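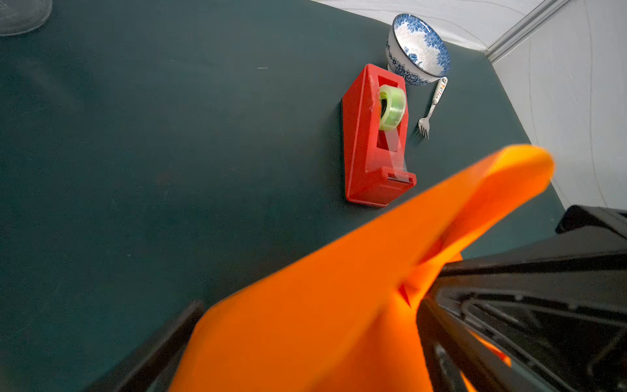
So the big diaspora gathering in Viltberg is done for another year, and I'm home with sore feet and a bag full of leaflets! I wasn't going to go, but Agnese Žukauskas had a spare place in her car and I'm weak. There were 89 delegates in a hall with 60 chairs, so you can guess how the first morning went.

The main row was over the fund that helps families move back. Lachlan Rankin wanted to double the grant to 2000 euros a household, and I thought he'd get it easily, but the Menitz lot wanted the money kept for language classes.
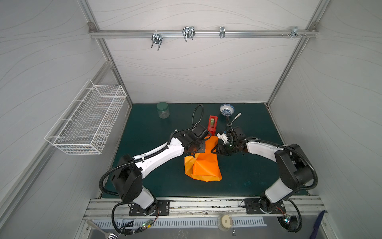
Both arms at the orange bag.

It went on for ages (I ate an entire packet of mints) and the grant passed by 11 votes. I'm pleased, mostly. My cousins moved back with two suitcases and a baby, and the rent deposit alone nearly finished them.
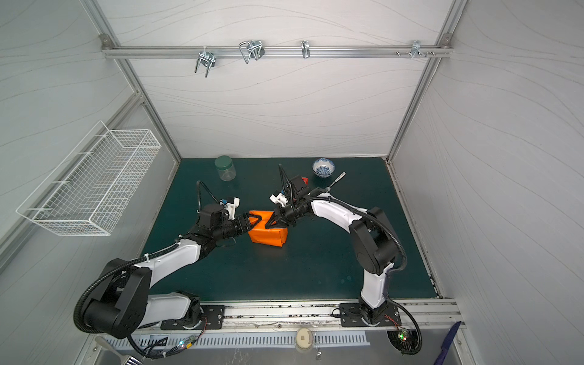 The talk I liked best was by Saulius Luik, about what people pack when they emigrate. His gran took her good china and left her winter coat behind! Mine was the same, she had a little white bowl with blue flowers on it, very like the one up there by the spoon, and we were never allowed to eat out of it. I cried a bit, then queued for soup.
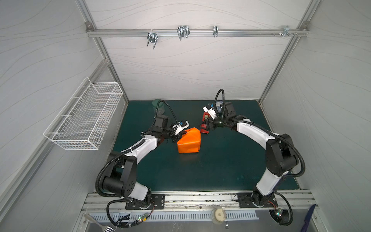 Next year it's meant to be in Stodow, if they can find beds for everyone. Alper Başaran reckons we should all take the slow train and make a trip of it, and he's been sending me old walking maps of the hills there. The grey wavy lines on those white walls look just like them, come to think of it, only without the pubs marked. Booking opens in November and I've promised to share a room with Agnese, who snores.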